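Food > Books > Regional Cooking

A Cookbook From the Tronano Valley Arrives in English at Last

6 min read

Good news for anyone who has ever eaten in the Tronano valley and come home wondering how on earth they do that to a bean. Vason, the small food press, is bringing out the first full-length cookbook on the area's cooking in English this October, and it's a beauty.

The book is called The Tronano Table. It runs to 300 pages, it's heavy enough to prop a door, and it covers everything from the chestnut breads of the upper villages to the fried sardines and sour orange salads of the river mouth.

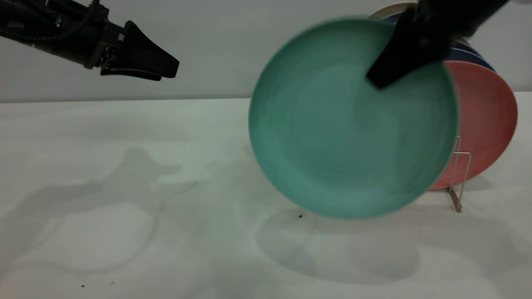
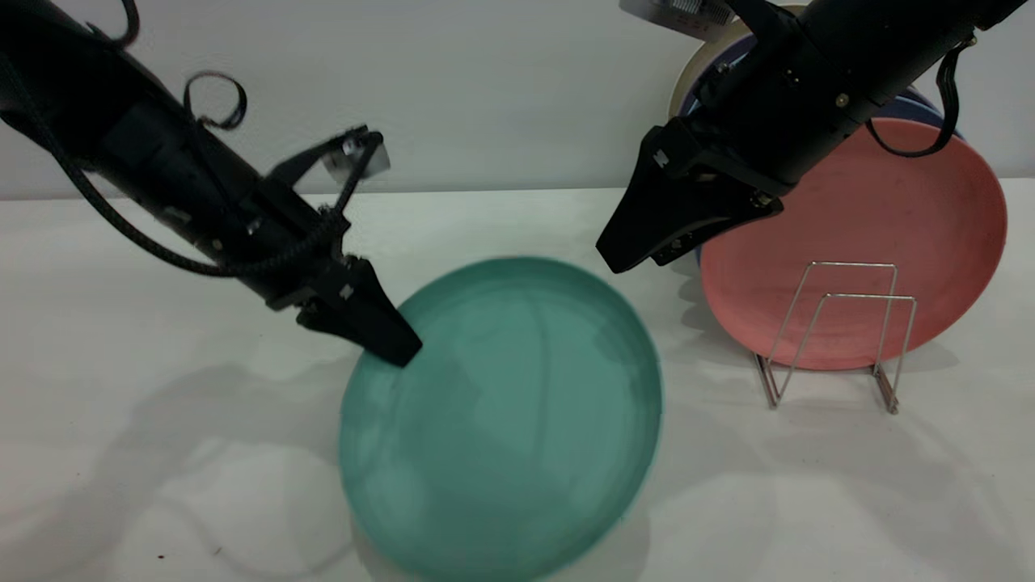

One early reader, writing in after our short mention of the book last month, said she had been waiting for something like it since her grandmother's notebook fell apart, and that her only worry was whether the press would "clean it up too much" for American kitchens. She wanted to know if the lard was still in the flatbread.

The lard is still in the flatbread! It's in the beans too, and in the little almond cookies that come at the end of the sweets chapter, where it does something wonderful to the crumb. There's a note on using butter or olive oil for each of these if you'd like to, set in smaller type underneath, and the note is fair about what changes. The butter cookies spread more. The olive oil flatbread tears more easily and should be eaten within the hour.

That's very much the way the whole book goes. Recipes are printed as the cooks in the valley make them, and any swaps come afterward. Vason could easily have gone the other way and given us a weeknight version with a few Tronano touches, and I'm so glad they didn't.

The recipes come from 20 home cooks and bakers up and down the valley, and their kitchens set the tone. Instructions tend to be short. You're told to cook the onions until they "stop arguing with the pan," and a line later there's a plain time and a heat level for those of us who have never heard an onion argue. Measurements are given in cups and in grams, side by side, and I found only one place where the two didn't agree (the semolina in the fennel dumplings, where the grams are the ones to trust).

There are six chapters, arranged by height above the river, which sounds fussy and is a joy to use. The first starts at the water, with the sardines, the pickled samphire and a clam broth thickened with stale bread. From there you climb. The market gardens give you fava beans, artichokes and bitter greens, then come the olive terraces, the wheat fields and the chestnut woods, and the last chapter is up in the sheep pastures with hard cheese, mutton and very little that's green. Sweets turn up at the end of each climb, except for the almond cookies, which have been tucked into a short run of feast-day baking in the fourth chapter along with a saffron loaf I've now made three times.

I should say something about that loaf. It's a slow dough, mixed the evening before and left on the counter, and it asks for a good pinch of saffron steeped in warm milk with a strip of orange peel. You shape it as a fat ring. The book tells you to put a greased jar lid in the middle to keep the hole from closing up, and I used a small ramekin. It came out high and golden with a crust that shattered a little at the edges, and it was even better toasted the following morning with nothing on it but salted butter.

The beans are going to be the recipe people talk about. Tronano beans are small, white and thin-skinned, and they're hard to find here, so the book suggests navy beans with a slightly shorter soak. They're cooked very gently in a covered clay pot with sage, garlic in its skin, a heel of cheese rind and the lard, and left alone for most of an afternoon. A regular lidded casserole works fine. The liquid turns silky, the garlic goes soft enough to squeeze out onto bread, and you finish it all with a spoonful of vinegar. Don't skip the vinegar - the whole pot wakes up.

A few other things I've marked to cook again: the bitter greens with raisins and anchovy, the barley soup with dried mushrooms, the artichokes braised under a lid of breadcrumbs, and a dish of eggs poached in pepper stew that would make a very happy supper for one. I haven't tried the mutton yet. It needs a cut my butcher has to order in, and I'm on the list.

Between the recipes there are short essays on the valley itself, and they're worth reading away from the stove. One follows the chestnut harvest from the woods to the drying huts, where the nuts sit over a low smoky fire until they rattle in the shell. Another is all about vinegar, and how families keep a barrel going for years and hand off a jug of the starter whenever somebody sets up house. My favorite covers the old covered market at Rivera, the town at the river mouth, where the fish stalls and the cheese stalls face each other across one aisle and have apparently been trading insults and lunch for generations. The essay lists what's sold there month by month, and you could plan a vacation by it.

Some of this material has been in print before. A thin paperback of valley recipes went around locally years ago, mostly in the church shops and the bus station in Rivera, and a handful of its dishes are carried over here with the old headings kept in both languages. The English text is lively and easy to follow. Local words stay in place where there's no good match for them, with a glossary at the back that also tells you how to say them out loud. That's a kindness.

Two small grumbles. The index lists dishes under their local names first, so if you want the barley soup you have to remember what it's called or go hunting in the glossary. And a few recipes lean on a soft young sheep's cheese that won't be in most American stores. The suggested stand-in is well-drained ricotta with a little lemon and salt, and it works nicely in the pies and dumplings, less so when it's meant to be sliced and fried. Mine melted into a puddle. A tasty puddle, but still.

Pantry goods are a happier story. Imex, which imports dry goods for specialty grocers, will carry chestnut flour and the dried sweet peppers from the valley through the fall and winter, and Vason has a page on its site listing the stores that stock them. If you can only get one thing, make it the peppers. Crumbled into hot oil for a few seconds they turn crisp and smoky-sweet, and they go over nearly everything in the second and third chapters. Chestnut flour doesn't keep well at room temperature, so put it in the freezer as soon as you get it home.

The book itself is nicely made, too. It opens flat and stays there, which I checked with both hands covered in dumpling dough. The paper is matte and wipes off better than I expected, and each recipe fits on a single spread so there's no flipping back with a floury elbow. A ribbon marker would have been welcome. I've been using a bus ticket.

Vason is celebrating with an open house at its test kitchen on the evening of publication, with doors at 6 p.m. and a tasting that includes the white beans, the greens with anchovy and two of the breads. It's free to attend, though you'll need to reserve a spot through the press's website, and they're asking people to mention any allergies when they sign up (there are almonds and anchovies all over the place). Copies will be for sale at the door.

For those who can't make it, the saffron loaf and the bean recipe are going up on the Vason site in full later this month, along with a printable page on looking after a vinegar barrel, or in most of our cases a vinegar jar.

The Tronano Table is published by Vason in hardcover in October. An e-book will follow in the new year, and the press says a second volume on the valley's preserves and cured meats is already in the works.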